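Guvum、家庭内片付けロボットの公開デモを1月に開催 シミュレーション画面と実演を同じ部屋で
報道関係者・教育関係者・一般の方向け見学会のご案内 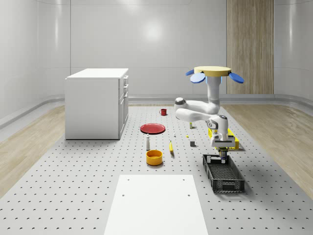
株式会社Guvum(グヴム)は、1月、開発拠点Turnwood(ターンウッド)にて、片付け作業ロボットの開発現場を公開する見学会を開催します。事前申込制、参加無料。報道各社さま、学校関係の方、近隣にお住まいの方、どなたでもお申し込みいただけます。

当日は、シミュレーション環境「Prikon(プリコン)」の操作画面を会場の大型スクリーンに出し、その横で実機「Ren(レン)」を動かします。担当者がその場で解説。質問は途中でも構いません。

■ 開催の経緯

弊社では、食器や容器、小物など、家の中に出しっぱなしになりがちな物をつかんで箱に入れる動作の開発を続けています。これまで社外の方にお見せする場は、取引先さま向けの個別説明がほとんどでした。昨年、地元の中学校から職場見学の問い合わせをいただき、その時は受け入れ体制が整わずお断りしてしまいました。今回はそのお返事も兼ねています。

また「動画では見たが、編集されていない状態を見たい」というお声を多数いただいております。見学会では編集なし、早送りなし。つかみ損ねた場合もそのまま続けます。止まったら止まった理由を説明します。

■ デモの内容

(1)Prikonによるシミュレーション実演
穴あきの床面に皿、マグ、ボウル、ボトル、バナナなどを散らして置き、ロボットアームが小物をつまんで箱へ運ぶ課題を扱います。箱は黒と黄色。どちらの箱に何を入れるかは、当日の来場者に決めていただく予定です。物の配置も、会場からのリクエストでその都度変更します。

シミュレーションの良いところは、やり直しが早いことです。床に置いた物を全部元の位置に戻すのに、実機だと人が歩いて行って並べ直しますが、Prikonならキー操作で済みます。開発チームでは、同じ課題を配置を変えながら100回続けて走らせ、結果を見比べるという作業を日常的に行っています。見学会ではこの連続実行の記録も一部お見せします。

(2)実機Renの実演
シミュレーションで試した手順を、実機でも行います。速度は安全のため通常より落とします。所要時間が読みにくいため、実機の回は時間が前後するこがあります。あらかじめご了承ください。

実機の周囲には柵を設けます。柵の外からの見学となりますが、手元が見えるよう、手先の映像を別モニターに映します。小さなお子さまには踏み台を用意します。

(3)開発者との質疑
各回の最後に時間を取ります。技術的な質問、費用の質問、「うちの台所でも使えるか」といった質問、何でもどうぞ。答えられないものは答えられないと申し上げます。

■ 見どころ

つかむ物の形がばらばらである点をぜひご覧ください。平たい皿は床に伏せるように置かれていると指を差し込む隙間がありません。マグは取っ手の向きで難しさが変わります。細いボトルは倒れやすく、倒れると転がります。バナナは曲がっているので、つまむ場所を少し間違えると手の中で回ります。丸い筒状の小物は一見簡単そうですが、滑ると遠くまで行きます。

箱に入れるところも地味に難所です。つかむまでは上手くいったのに、箱のふちに当てて落とす。これが開発初期にいちばん多かった失敗でした。箱の真上まで運んでから手先を下に向けて、少し下げて、離す。人なら考えずにやる動作ですが、ロボットには順番を一つずつ決めてやる必要があります。

床の穴は一定の間隔で並んでおり、物の位置を話し合う時の目印としても使っています。「あと穴ひとつ分、手前」といった具合です。見学中、スタッフ同士がそういう会話をしていたら、位置合わせの相談だと思ってください。

■ 責任者コメント

Guvum 開発部 見学会担当 Doaa Berrada(ドゥアー・ベラーダ)

「開発している側は毎日同じ画面を見ているので、どこが面白いのか、どこが分かりにくいのか、だんだん見えなくなってきます。以前、社内の経理のメンバーに見てもらった時に、最初の質問が『なんでバナナなんですか』でした。こちらは物の選び方について長々と説明を用意していたのに、バナナの話だけで休憩時間が終わりました。そういう質問をもっとください。

シミュレーションと実機を並べて出すのは、正直なところ準備が大変です。違いが全部見えてしまうので。画面の中ではきれいに入るのに、実機では指が滑る。床の摩擦や物の重さの設定が少し違うだけで結果が変わります。その差を埋めるのが今の私たちの仕事の大半なので、隠さずお見せするのが一番早いと判断しました。

うまくいかない回もあると思います。温かい目で、とまでは言いませんが、最後まで見ていってください」

■ 開催概要

名称:Guvum 片付けロボット公開デモ見学会
時期:1月(日程はお申し込みの方に個別にご連絡します)
会場:Turnwood 1階 実験室および隣接ロビー
回数:午前の部、午後の部の計2回
時間:午前の部 10時開始/午後の部 14時開始(受付は各回とも開始の30分前から)
定員:両部合わせて200名(各部100名)
参加費:無料
申込方法:弊社ウェブサイトの見学会申込フォームより。定員に達し次第、締め切ります
対象:どなたでも。小学生以下のお子さまは保護者の方とご一緒にお越しください

※報道関係の方は定員とは別枠です。下記の報道受付までご連絡ください。
※駐車場は33台分です。満車の場合は近隣の有料駐車場をご利用ください。なるべく公共交通機関でお願いいたします。
※実験室内は土足可。ただしヒールの細い靴はご遠慮ください。

■ 当日の流れ(両部共通)

受付、名札のお渡し
ロビーにて開会あいさつ、安全についての説明
Prikon実演(スクリーン)
休憩、実験室へ移動
Ren実演
質疑
自由見学、解散

移動の際は、スタッフの案内に沿って少人数ずつお入りいただきます。実験室の入口がせまく、一度に全員は入れません。お待ちの間はロビーでPrikonの画面を引き続きご覧いただけます。

■ 体験コーナー

ロビーに、Prikonを実際に操作できる席を設けます。アームの手先を動かして小物をつまみ、箱に入れるまでを体験していただきます。操作はゲーム用コントローラーと同じような感覚です。うまく入れるコツは、いきなり下ろさないこと。先に真上で止めて向きを合わせてから、ゆっくり下げてください。スタッフが横につきます。

混雑時はお一人さま1回まで。空いていれば何度でもどうぞ。

■ 撮影・取材について

ロビー、実験室ともに静止画の撮影は自由です。動画は報道関係の方のみとさせていただきます。フラッシュは手先カメラの認識に影響するため、実機の稼働中はお控えください。ほかの参加者の方のお顔が写り込む場合は、公開の前にご本人の了承をお願いします。

取材をご希望の場合は、媒体名、人数、機材の有無、個別インタビューの希望の有無をお書き添えください。Berradaへのインタビューは、各部終了後に時間を設けます。対応言語は日本語、英語、フランス語。通訳の手配は不要です。

三脚の設置場所は柵の手前、向かって左側を予定しています。先着順です。場所取りのための早い入場はできません。

■ よくいただくご質問

・ロボットに触れますか
実機には触れません。停止中も同様です。指先の部品だけ、展示用の別のものを手に取っていただけます。

・その場で購入できますか
販売は行っておりません。導入のご相談は後日あらためてお受けします。

・途中入場、途中退出はできますか
退出はいつでも可能です。途中入場は休憩のタイミングでお願いします。安全説明を受けていない方は実験室に入れませんので、係にお声がけくだい。

・車いすでの見学はできますか
可能です。申込フォームの備考欄にご記入ください。柵の前の見やすい位置を確保します。

・雨天や雪の場合は
屋内のため実施します。交通機関に大きな乱れが出た場合のみ、申込時のメールアドレスへご連絡します。

■ 今後の予定

見学会でいただいた質問と、当日の成功・失敗の記録は、まとめて弊社ウェブサイトに掲載します。来場者に決めていただいた物の配置も、許可をいただけたものはPrikonの課題として残し、開発チームで引き続き使わせていただく考えです。

学校単位での見学については、今回の結果を見て受け入れ方法を決めます。ご希望の学校さまは、先にご連絡だけでもいただけると助かります。

■ 会社概要

社名:株式会社Guvum
事業内容:家庭向け作業ロボットの開発、シミュレーション環境の開発
開発拠点:Turnwood
主な開発品:作業ロボットRen、シミュレーション環境Prikon

■ 本件に関するお問い合わせ

株式会社Guvum 開発部 見学会担当 Berrada
報道受付・一般受付とも、弊社ウェブサイトのお問い合わせフォームよりお願いいたします。件名に「見学会」とお入れください。お電話での受付は行っておりません。
返信は平日の日中に順次お送りします。

※記載の内容は発表時点のものです。プログラムは変更になる場合があります。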